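Fabian Kuster has been specifying lids for takeaway cups since before Flusell had a packaging department. The company roasts and supplies coffee to 310 outlets, most of them small counters in train stations and office lobbies, and Kuster is responsible for everything that touches the drink after it leaves the machine.

"People think the cup is the difficult part," he says. "The cup is a cone with a rolled edge. The lid has to fit that edge, stay on in a moving car, let liquid out, let air in, and come off again when somebody wants sugar."

The fit is a matter of interference. The groove inside the lid is slightly smaller than the rolled rim of the cup, and the plastic stretches over it. Too little interference and the lid leaks at the side seam, where the paper overlaps and the rim is thicker. Too much and the person at the counter presses down until the wall of the cup buckles.
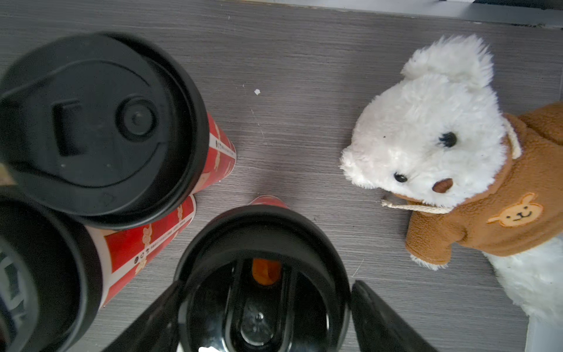 Kuster considers the side seam the source of most complaints. "If the drinking hole sits right over the seam, you get a drip. It runs down the outside and onto the shirt. We ask staff to put the hole opposite the seam. In the morning rush they do not look, and I would not look either."

Flusell went through its complaint records last September. Out of 466 reports of leaking cups, 17 came from lids with a visible defect. The others were put down to lids seated badly, lids from the wrong size sleeve, or drinks filled to the brim. The wrong size sleeve is a persistent problem. Two of the company's cup sizes once had rims that differed by less than a millimeter, and a lid for one would click onto the other and hold for several minutes.

The solution was to give both sizes the same rim. This meant changing the taper of the smaller cup, which then no longer fit the dispensers made by Mayrhofer that most outlets had on the wall. "We paid for new dispenser rings," Kuster says. "It was the cheapest part of the whole job, and it took the longest to agree on."
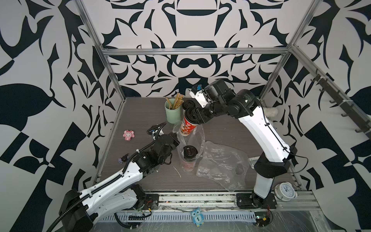 Venting gets less attention than he thinks it deserves. A hot drink under a lid builds slight pressure, and a lid with no vent pushes liquid up through the drinking hole when the cup is squeezed. A vent that is too large cools the drink and splashes. Flusell tried three diameters before settling on the middle one — a result Kuster describes as "not very exciting to present."

He is cautious about fiber lids. The company ran a trial with a molded fiber model from Billis and found that the rim softened after long contact with steam. A later version from Wemska held its shape better but cost more and stacked poorly, with fewer lids to a sleeve. "I have nothing against fiber. I have a drawer full of it. For a drink finished in ten minutes it works. For somebody who carries a latte on a train for an hour, I am not ready to sign."

His own test is simple. He fills a cup with hot water to the marked line, fits the lid with one hand, and turns it on its side over a sheet of blotting paper for ten seconds. He repeats this with the seam at four positions. Supplier samples arrive with lab reports, which he reads afterward.

The current lid is in its fourth revision. The fifth will change the angle of the tab, by two degrees.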